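Jantar comunitário da Talpur: a mesa cresceu!

Que noite! Quem passou pelo salão da Talpur em fevereiro, quando éramos meia dúzia de pessoas à volta de duas panelas de lentilhas, dificilmente reconheceria o que aconteceu no último jantar. Servimos 398 refeições, o nosso recorde até hoje, e ainda sobrou pão para quem quis levar para casa (o de centeio foi o primeiro a desaparecer, como sempre).

A ementa ficou a cargo da Yabsira Zeleke, que trouxe a receita de guisado de grão da avó e a adaptou para panelas que mal cabiam no fogão. Começou a refogar cebola às nove da manhã e só se sentou depois da sobremesa. Muita gente pediu a receita e ela prometeu escrevê-la, embora avise que mede as especiarias a olho. Assim que tivermos uma versão com colheres e gramas, publicamos neste boletim.

Também estreámos o canto das sopas frias, ideia da Shazia Tarar, que andava há meses a tentar convencer-nos de que pepino, iogurte e hortelã resultam numa noite quente. Tinha toda a razão! A panela foi reposta duas vezes e as crianças da mesa do fundo repetiram, coisa que nenhum de nós esperava de uma sopa verde.
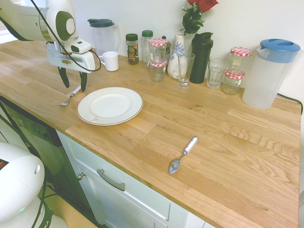
Entre pratos houve música. O coro de Dratcombe cantou quatro temas e acabou por fazer um quinto a pedido da sala, já com metade das pessoas de pé. Depois veio o sorteio dos cabazes da mercearia Branura, cheios de fruta da época, compotas e um queijo curado que deu muito que falar na nossa mesa. Entre bilhetes e donativos à porta juntámos 1.982 euros, e 800 já têm destino: o arranjo do forno grande, que continua a aquecer só do lado esquerdo e obriga a rodar os tabuleiros a meio da cozedura.

O resto vai para as oficinas de cozinha do verão. Queremos fazer uma de conservas, uma de massas frescas e outra só de pão, com fermento natural, para quem tem paciência de o alimentar todos os dias. Se souber fazer alguma coisa que gostasse de ensinar – picles, queijo fresco, doces de romaria, tudo serve – fale connosco na entrada do salão.

O próximo jantar é a 10 de junho, às 19h30, desta vez com mesas também no pátio se o tempo ajudar. As inscrições abrem na papelaria Ornix e vale a pena não deixar para o fim. Quem quiser trazer uma sobremesa deve avisar na inscrição e indicar se leva frutos secos. E tragam um casaco, que no pátio arrefece depressa mal o sol se põe!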